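4.3 Running a bag-handling trial with the Trokon policy

This section covers one trial block with soft plastic mailers. It assumes the arm has been homed (section 3) and the Plomora recorder is connected. The method being tested picks a grasp point from the wrist camera alone, using folds and gathered plastic as cues. The Trokon policy was trained on 871 recorded grasps.

1. Clear the last block from the recorder and enter a new block number.

2. Load the mailers in a loose pile. Let them overlap. Do not smooth them out or turn the labels up.

3. Check the wrist view on the monitor. At least one bag must be in view before the policy starts.

4. Set the lift speed to 15 percent.

5. Press Start on the pendant and keep one hand near the stop button.

6. Let the policy close the gripper without help. If it has not committed to a grasp within 700 frames, the recorder marks the attempt as a timeout and moves on.

CAUTION: Keep hands and sleeves away from the linkage bars behind the jaws while the arm is powered. They can pinch even when the jaws are not moving fast.
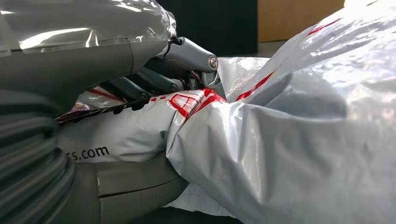 7. After each attempt, enter one of the result codes: S for one bag lifted, D for two or more bags lifted together, F for no bag lifted. Use D even if the second bag drops on the way up.

8. Repeat until the block is full, then press Save. Unsaved blocks are lost when the recorder powers down.

Note: Shiny bags give the policy more trouble than matte ones. In the Valurcombe trials it reached some 85 percent single lifts on matte mailers and clearly less on glossy ones. Most of the lost attempts were double picks where two bags met under one jaw. Report the two bag types separately.

Note: Do not change the room lights in the middle of a block. If a lamp has to be moved, end the block and start another.

For scoring against the Stougaard baseline, go to section 4.4. The same piles must be used for both methods, in the same order.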